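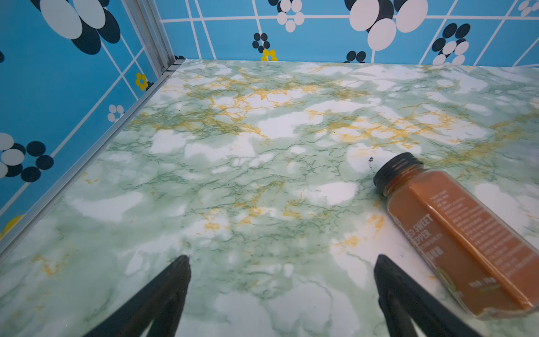 **Ticket:** Ghost picks on the patterned table, open day setup
**Site:** Pekstead, main demo room
**Software:** Prekgate (picking and operator screen)
**Priority:** high until the open day in May, normal after that
**Status:** resolved, one item left open

## What happens

We're getting the two-arm table ready for the Pekstead open day and it's so close to being great. Visitors choose an object on the operator screen, the nearer arm goes and gets it, and the other arm waits its turn. When it works people clap, even our own people who have seen it all week!

The trouble is with the "find anything" mode. Start it with a clear table and Prekgate should say "nothing to pick". Instead it offers a target on bare marble pattern, drives the gripper down, closes on air, goes back up and offers the same spot again. With real objects out it mostly behaves, but sooner or later it goes back to its favorite patch of nothing.

Expected: no target on a clear table.
Got: 8 ghost targets in the first run, nearly all of them in the yellow veining.

## Log

**9:10** Restarted Prekgate and both arms. Same result. The arms home fine, grippers open and close fine, no faults on the screen.

**9:25** Swapped which arm goes first. The ghosts show up for both, so I'm ruling out one bad wrist camera.

**9:40** Cleaned the camera covers and wiped down the table. There were a couple of specks on the marble and I had hopes for those, but no change.

**10:05** Cleared everything off again and saved wrist views with the target overlay turned off, so we could look at the same surface the software is looking at.

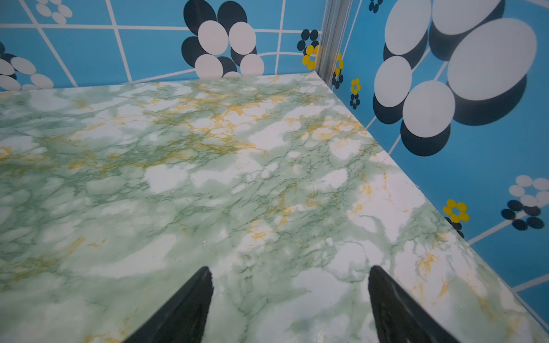
*Wrist view, gripper open, clear table. Note the yellow band toward the back.*

**10:20** Compared the ghost positions with the saved view. They sit on the mustard-yellow streaks, mostly in that band in front of the back wall. The green veins get ignored. The white patches get ignored too, apart from one hit where the surface had a bit of shine on it.

**10:35** Turned the room lights down on one side. Fewer hits on the shine, same hits on the yellow. Put the lights back because the room looked gloomy and this is supposed to be a fun day.

**10:50** Checked the walls. One ghost landed on a yellow flower in the wallpaper, low down by the table edge. The arm refused that one because it's outside the reach limit, so the safety side is doing its job. Very pleased about that.

**11:15** Opened the object profile. Somebody had loaded the profile from the Dal Bello demo. That show used a plain gray table, and the color threshold was set so low that anything warmer than gray counted as an object. Perfectly sensible for Dal Bello, hopeless for our marble.

**11:30** Made a copy of the profile, called it "pekstead-marble", and changed the following:

- Color threshold up 3 steps
- Minimum object height switched on (it was off!)
- Walls masked out along the table edge
- Background reference retaken with the table clear and the grippers parked

**11:45** Clear table test. "Nothing to pick." Ran it again, same answer. I may have cheered.

**12:10** Tried the red pepper drink on its side, black cap and all, since it's close to the table's yellow in the old color settings and I wanted a hard case. Found on the first try. It's a lovely object for the crowd because it's big enough to see from the back row. The target box was a bit long at the cap end and I left it alone.

**12:30** Lunch. Came back to find that the profile had survived the screen going to sleep, which was a worry with the last version.

**1:15** Mixed table, both arms live.

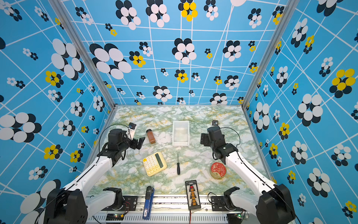

## Mixed table results

This is the layout we'd like to keep for the open day. It has a good spread of easy and awkward things, and visitors love arguing over what the arms should go for next.

| Object | Result |
|---|---|
| Round red tin | Found every time, grip good |
| Cream-yellow calculator | Found, but see below |
| Blue stapler | Found, grip good |
| Small brown bottle | Found, approach a little fast |
| Frosted plastic box | Found after the height change, missed before it |
| Screwdriver | Found, grip sometimes off center |
| Black electronics board | Skipped on purpose, marked "do not pick" |

The calculator is the one that made me nervous, being yellowish itself. With the old profile you got a target on it plus a bunch of ghosts. With the new one you get the calculator and only the calculator. Raising the threshold any further makes it drop out, so please don't touch that setting!

Small brown bottle: approach speed is now down a notch for anything tall and narrow. It looks more careful too, and in the practice run people leaned in to watch.

## Before doors open

1. Load "pekstead-marble" and check the name at the top of the operator screen. The Dal Bello profile is still in the list, directly under it.
2. Clear the table, park both arms, retake the background reference. Do this with the room lights at the level you'll use for visitors.
3. Run "find anything" on the clear table. If it offers a target, stop and retake the reference.
4. Put the objects out and keep cables clear of the area between the arms.
5. Do one pick per arm before letting anyone near the screen.

If a ghost shows up mid-demo, press Pause, then Skip target. Don't press Reset, it homes both arms and you'll have a crowd staring at nothing for a good while.

## Still open

Zumier supplied the gripper settings and the screwdriver needs a narrower closing width than the default. I've sent them our log and asked for a second preset. Until it arrives, use the screwdriver if you like, it's a crowd favorite even when the arm needs another go.

Also asked Prekgate to show the loaded profile in larger text. It's tiny.

**Update, 4:40** Two full practice rounds with staff playing visitors, no ghost targets in either. Closing the main fault, leaving the preset request open.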